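Cell Seven

I was brought to the old Benavides building in May to keep one cell alive until the new ones came. The sign on the gate said Zevia by then. The invoices said Zetora. The cell had been told neither and went on answering to Benavides whenever it threw an error.

It had two arms and 700 pages of manual, of which 2 were about cleaning. Both recommended a lint-free cloth and a calm manner.

My predecessor had left a note inside the cabinet door. Check the hoses before the shift, it said. Tighten the left base even if it feels tight. Don't trust the wrist camera on a Monday. I tightened the left base. It felt tight. I gave it a bit more and the arm stopped humming, so I added a line of my own underneath - believe the note.

Then came the bag trials. Head office in Barneck wanted the shopping bag done, and would pay for nearly 3,000 attempts before wanting something else. I set the approach height by hand, a hair at a time, and wrote the numbers on my wrist. 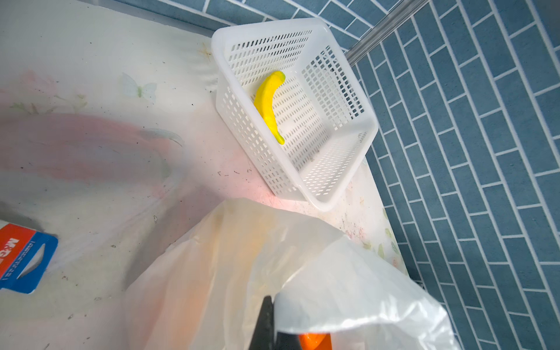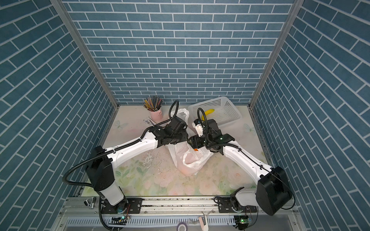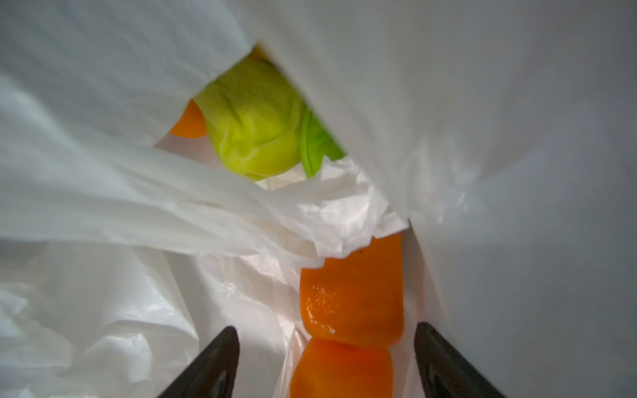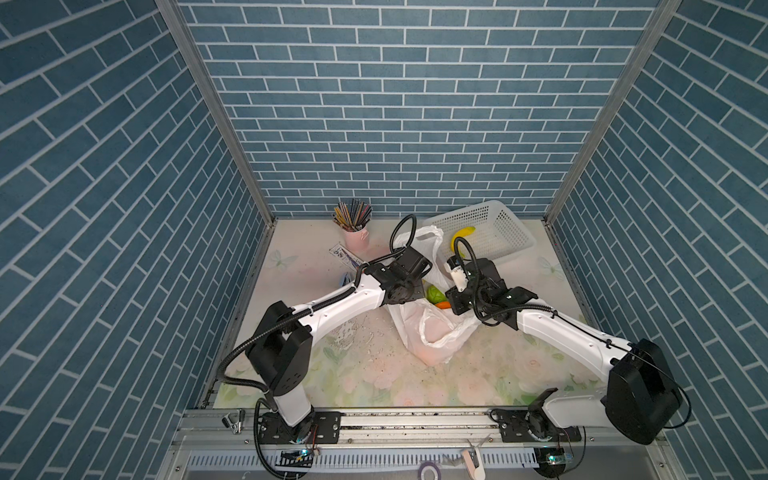

The cell at Barneck's bag trials, with the shopping bag in every view.

By attempt 40 I had stopped looking at the fruit and was listening to the right elbow. A dry elbow ticks. This one ticked only on the way back, like a man who complains after the guests have left. I greased it, ran it slowly with nothing to hold, and ran it again.

Barneck rang to ask how the cell was performing. I said it needed a new hose, a fresh mat and an afternoon off. They sent the mat.

I folded it on the shelf by the cabinet and went back for the grease gun, as the left elbow had started.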